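How Light Carries a Message

Light can carry words, songs and movies from one place to another. The study of making, steering and measuring light is called photonics. A particle of light is called a photon, and the name photonics comes from that word.

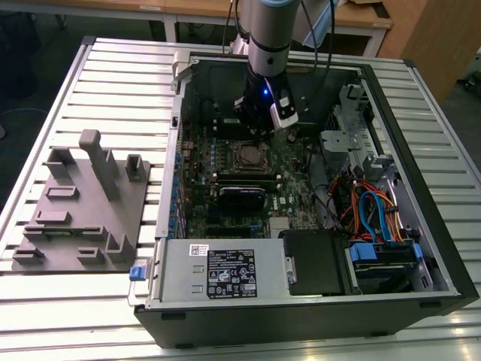
GAVSKA, August

A message sent by light starts as a list of ones and zeros. A small laser turns the list into flashes. In the simplest system, a bright flash stands for one and a dim flash stands for zero. The laser changes between bright and dim far too fast for an eye to follow.

The flashes travel through a thin thread of glass called an optical fiber. The fiber has two layers of glass. The inner layer is the core. The outer layer is the cladding. Light that meets the cladding at a low angle bounces back into the core. This is called total internal reflection, and it lets light follow a gentle bend.

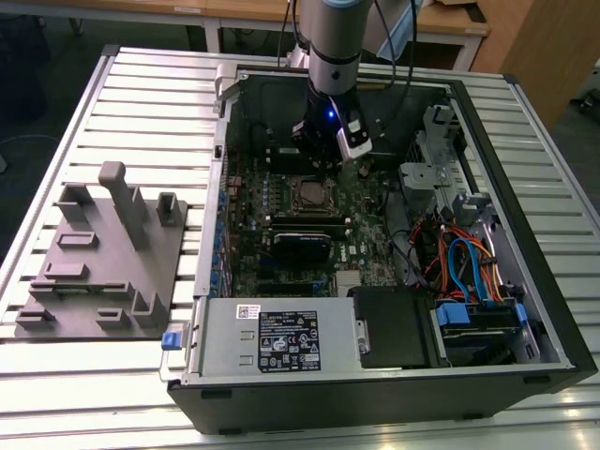 How Things Work

The laser and the fiber need a third part, the detector. A detector sits at the far end and makes a small electric current when light lands on it. More light makes more current. A circuit reads the current and writes down the ones and zeros again.

Light gets weaker as it travels. The fiber between Barum and Castaño is 264 kilometers long. It has amplifiers along the way, at 100 kilometers and at 200 kilometers. Each amplifier makes the flashes stronger and sends them on.
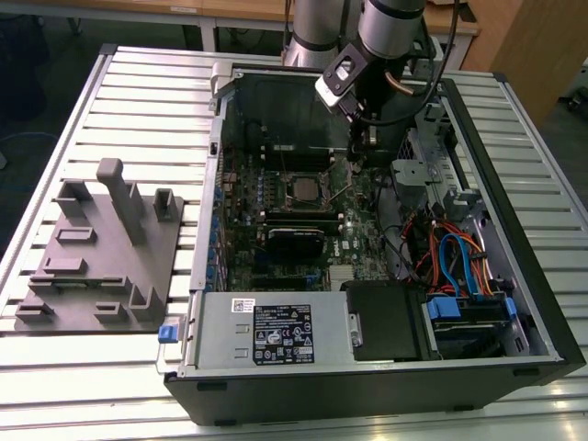 Fiber is useful over long distances, but engineers also want light to work over short ones. Inside a computer, signals mostly move as electricity through metal. A desktop tower opened on its side, like this one, shows the circuit board where many of those signals travel. Metal paths warm up when current flows through them. A photonic chip guides light through tiny channels, and some new computers use such chips to pass data between their parts.

The channels can be very narrow. One type made at the Ciltaso laboratory is 500 nanometers wide. A nanometer is one billionth of a meter.

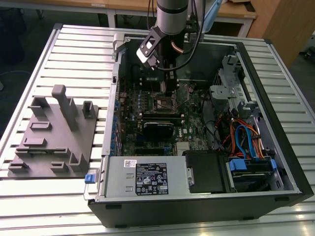
Neville Pickering asks whether light will replace electricity in every computer. Mirko Caruso answers that it probably will not, as electric switches are very small and work well. Light is better suited to moving data, and electricity to storing it and doing arithmetic with it.

Words to know

Cladding: the outer glass layer of a fiber.
Core: the inner glass layer, where the light travels.
Detector: a part that turns light into electric current.
Photon: a particle of light.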